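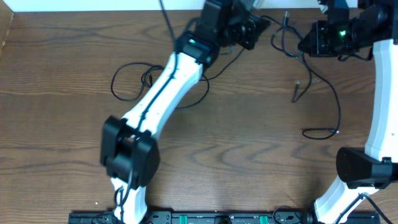
**Progress report, May 2018**
Prepared for Veronica Nedelcu, Kultar
Project: Govamon, teaching two-arm cable handling by demonstration

Work this period went into recording demonstrations by remote control. The operator moves the arms, and the joint positions and camera views are saved together. Costel Surdu and Aurelia Ciobanu shared the operating. We have 487 usable recordings on disk at Pindthorpe.

The arms share one rail, so their spacing stays fixed between sessions.

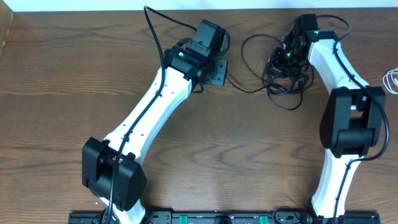

*Both arms on the shared rail, with cables on the table.*

Most rejected recordings failed for one of two reasons: the operator paused too long before closing the gripper, or a cable slid out of camera view. Darius Lill rewrote the operator notes to cover both. 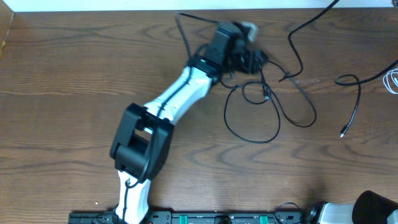
**Why not guide the arms by hand?**
We tried it in September. The operator's hands blocked the head camera for much of each run, so we moved to remote control and have stayed with it.

Training on the first batch has started. The early model reaches toward the connectors but often closes too soon. Müzeyyen Akgül is checking whether the wrist views should carry more weight. 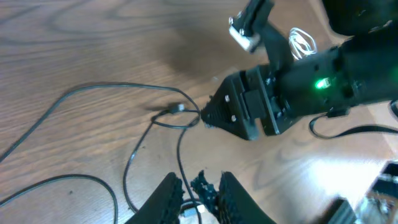 She expects a result in six weeks. Until then we will keep recording at the same pace, with more varied starting positions for the cables.

Spending is on plan. The order with Vermeulen for spare gripper pads is still open.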